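Home Articles Authors Archive Contact
Search this journal Enter keyword Go Advanced

4.2 Worktops and the paper sheet

The part of the study we enjoyed most was the simplest one: how people treat a table once a sheet of paper is laid over it. Demirtaş and Monti had already noted that a covered surface changes the way a task is set out, and our 246 sessions at the Bindholm site bear this out wonderfully well. People put things down inside the sheet far more readily than beside it — even when the bare wood next to it offered just as much room.

We compared two conditions. In the first, participants worked straight on a pale wooden top. In the second, a large white sheet lay over part of the same kind of top, leaving some wood showing (Figure 4). No one was told what the sheet was for. Of the 1,560 placements we logged, those in the second condition kept closer together, and participants often squared small items to the nearest edge of the paper before starting.

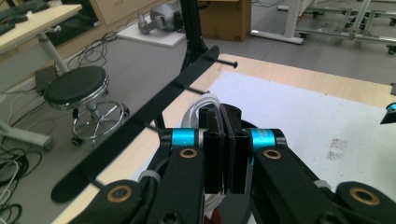 Figure 4. Light wooden tabletop with white covering, second condition.

Marks on the covering mattered too, and this was a lovely surprise. Thepsuriya, who coded the September sessions, found that faint smudges were enough to draw a placement toward them or push one away, depending on the person. Bakalis saw the same habit in her kitchen work at Bonesa, where a stain on a cloth became the spot for the spoon. We return to these personal habits in Section 5.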